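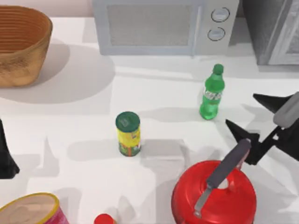
## Clay mask, batch 14, bench notes, 3/19/24

Picking this up where I left off with the kaolin and bentonite blend, the one we've been calling Dumgate because that was the name on the first sketch of the label and it stuck. I had a good long morning with it, and I want to get everything down while I still remember which beaker was which (my tape labels never survive a wash, so please be patient with me).

The aim today was a mask that spreads smoothly straight from the jar and stays workable on the face long enough for a spa treatment. The version we took to the Gramcombe spa in January went on nicely, but the therapists told us it was setting at the edges before they'd finished the chin, and I've been chewing on that ever since. They were so kind about it, too!

### What I did

- Made 900 g in total, same clay ratio as batch 13.
- Took the glycerin up from 4% to 6% and took the difference out of the water.
- Mixed the xanthan into the glycerin first, all of it, before it went anywhere near the water phase. Lovely, hardly a lump.
- Heated the water phase to 70 C and held it there for 20 minutes, then sprinkled the clays in slowly with the overhead stirrer on low.
- Let it come down to 38 C before adding the preservative and the fragrance.
- pH came out at 5.9 on the first reading and 5.8 on the second, and I left it alone.

The clay took longer to wet out than I remembered. I kept wanting to turn the stirrer up and I'm glad I didn't, as batch 12 was full of air for exactly that reason and we spent a whole afternoon tapping jars on the bench like fools.

### How it feels

Softer than 13, and a bit more like yogurt than frosting, if that helps anyone. I put a stripe on my forearm next to a stripe of the old one. The old one had gone pale along the edges at nine minutes. The new one got to fourteen before I saw any change, and it rinsed off with a damp cloth and very little rubbing. There is a slight tackiness in the first minute that I don't love. It may be the extra glycerin, or it may be that I was heavy-handed with the xanthan, and I can't tell the two apart from one batch.

Color is a touch grayer than the approved standard. I'd like somebody with fresher eyes to look at it by the window before we fuss over it.

### Fragrance

Used the Plovetska fig leaf at 0.3%. I still think it's the prettiest of the ones we've tried, green and a little milky, but it fades under the clay and by lunch I could barely find it. The Ó Flaithearta sample (the seaweed and mint one) is in the fridge door and I haven't opened it yet. I'm saving it for a small split of this same base so we have a fair comparison.

### Stability and leftovers

Six jars filled: two in the oven at 40 C, two on the shelf, two in the fridge. Viscosity reading still to do, as it needs to sit overnight first. The rest is in the big tub with the blue lid, and anybody is welcome to take some home and tell me what they think.

### Next

- Batch 15 at 5% glycerin, xanthan unchanged.
- Reorder kaolin, we're down to the last bag.
- Check the 40 C jars for water on top before starting anything new.
- Ask Gramcombe whether they'd brush it on or use a spatula, as I never wrote that down last time.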